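Robots at the packing bench, week whatever

8/28/18

Quick one before my shift. People keep asking what it's like at Tallel now the arms are in, so. Quieter mostly. The Clalville shed used to have 3 of us on small parts, tape and brackets and odds and ends, all day every day, sorting until your wrists went.

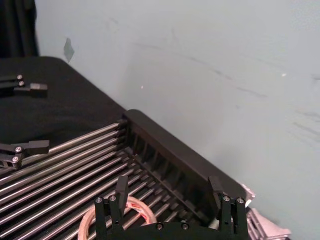 My wrists are better, I'll say that. Physio's lost a customer. But I used to know every order by feel and now I mostly watch and log stuff. Grip missed, grip slipped, dropped it. The Kurup job is some 900 pieces and I touched maybe a handful. Weird feeling driving home.

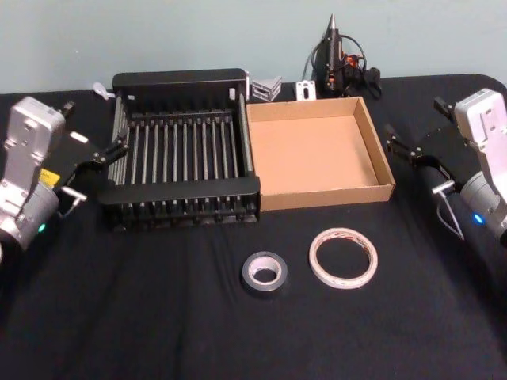
Anyway management say no one's losing hours before January. After that, who knows. Two of us got sent on the Drullen course to learn the setup side and I'll admit I liked it, more than I thougth I would. Pay bump is tiny though. And the older blokes weren't asked, and that's gone down like a lead balloon in the smoko room.
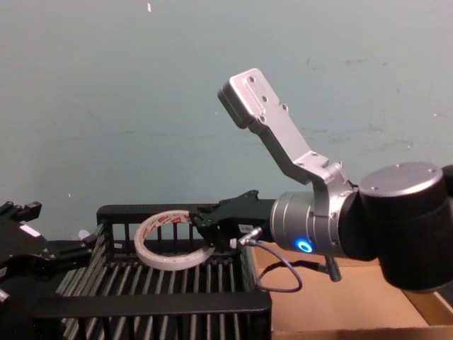

They're slow, too. I could do a roll in the time it takes to line up. Boss reckons slow doesnt matter if it never needs lunch. Fair enough I suppose, but I do need lunch, and a mortgage payment. More next week if I'm not on lates.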